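Wenberg picking cell: software working group
Minutes of the meeting of 12 Jan 2024
Circulation: control, perception, planning, tooling. Nakport to receive a copy with item 6 removed.

Present: both control people, perception, planning, one half of tooling (the other half joined for item 5 and left during it).
Apologies: the integration lead, whose train did not share our enthusiasm.

1. Minutes of the last meeting

Accepted, with one correction. The November minutes recorded that the planner "works". Planning asked for this to be changed to "works on planning's machine". Agreed.

2. Matters arising

The shared calendar for cell time now exists and has been used by everybody except the people who asked for it. Action closed.

The Gistbridge licence has been renewed. The new key was sent to the old address again. Tooling has it on a sticky note and has been asked to put it somewhere that does not peel.

3. Perception: wrist camera and the tray

Perception reported on the segmentation model retrained over the break. Bowl on tray is now labelled as two objects, which the November version regarded as a matter of opinion. The remaining trouble is at the tray's outer lip, where the lighter border is sometimes given its own mask and, on bad days, its own grasp proposal. 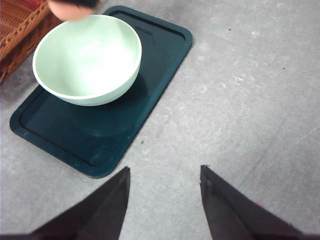
Control asked whether the mask could simply be eroded by a few pixels before it goes to the grasp sampler. Perception said yes, and that this had been the plan in the summer, until somebody eroded the rim off every bowl we own. It was agreed to erode by class and to keep the list of classes in the config file, with a comment saying why.

Specks on a plain surface are still being returned as objects at low confidence. The threshold was raised from one made-up number to another. Perception would like it minuted that the second number was made up with more care.

Action: perception to merge the per-class erosion. Action: perception to write down where the threshold lives, in a place other than perception's head.

4. Control: approach to the basket

The closed-finger approach was discussed at some length. Control's position is that the fingers should stay shut until the wrist has settled and open only when the planner has committed to a target. Planning's position is that it commits early and it is control who dithers.

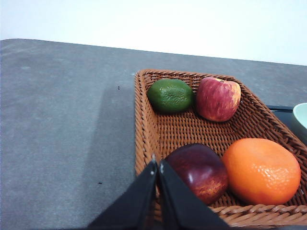
Fingers closed at the near corner of the basket; lime and streaked apple at the back, dark red apple and orange in front.

The logs supported both sides, to general disappointment. The planner does publish a target promptly, then publishes it again with a slightly different timestamp, and the controller politely treats each one as news. There were 26 such repeats in the longest log. Control will compare targets by content and ignore the timestamp. Planning will stop republishing, once it has found out which of its two publishers is doing it.

The question of occlusion came up. With the fingers shut, they sit across part of the dark red apple in the wrist view, and the pose estimator fits its sphere to whatever is left. Perception proposed masking out the gripper using the joint state and telling the estimator that the missing part is hidden, as opposed to bitten.

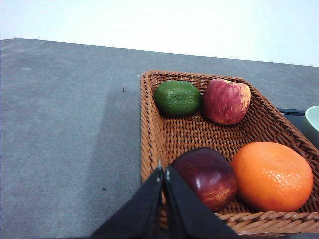 Wrist view used for the occlusion discussion. The right finger overlaps the lower left of the dark red apple.

Agreed in principle. Control pointed out that the joint state arrives 8 ms behind the image and asked whether anybody minded. Perception minded. The two streams will be aligned in the driver, where they should have been aligned in the first place, according to the ticket from November.

Action: control to fix target comparison. Action: control and perception to align the streams together, in the same room if possible.

5. Planning and tooling: choice of first pick

At present the planner ranks fruit by clearance to its neighbours. This is sensible until every candidate has a neighbour, at which point the scores come out almost identical and the planner changes its mind with each new message. Planning calls this "re-evaluating". Control has another word, which was withdrawn.

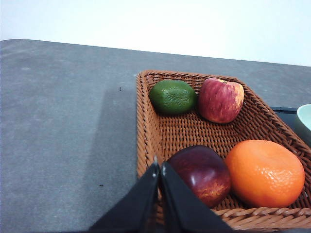

Three remedies were put forward: a small bonus for the target already chosen, a fixed order of preference, and a random choice made once and kept. The bonus was preferred. Tooling had no view but asked that whichever one is chosen be visible in the replay viewer, as it is tired of being asked why the robot did something when the viewer knows only that it did.

The gap between the rows was raised as a possible place to put the fingers for a sideways grasp. Planning thinks the collision model of the basket is too generous for this, being a plain box with vertical walls, where the real one slopes outwards. Tooling offered a mesh. Planning asked how many triangles. Tooling said it would get back to us and left.

Action: planning to add the bonus, default 3 per cent, configurable. Action: tooling to supply a simpler mesh with sloping sides. Action: tooling to show the ranking in the replay viewer.

6. Nakport visit

Nakport would like to see a complete pick and place, started from the operator screen, with nobody typing. The meeting considered the last condition harsh. It was agreed to freeze the main branch beforehand and to mean it.

The operator screen still says "Pawłowska" in the title bar, after the branch it was forked from, and on the lab display the ł appears as a small box. Tooling to rename it, in tooling's absence.

7. Any other business

The nightly build has been passing for longer than is natural. Control looked into it and found that the basket tests were being skipped when the simulator failed to start, and that the simulator was failing to start. A skipped suite will now count as a failure. Everyone is asked to be brave tomorrow morning.

Cell booking for the erosion merge goes to perception first, then control.

Next meeting: same room, once the build is green again.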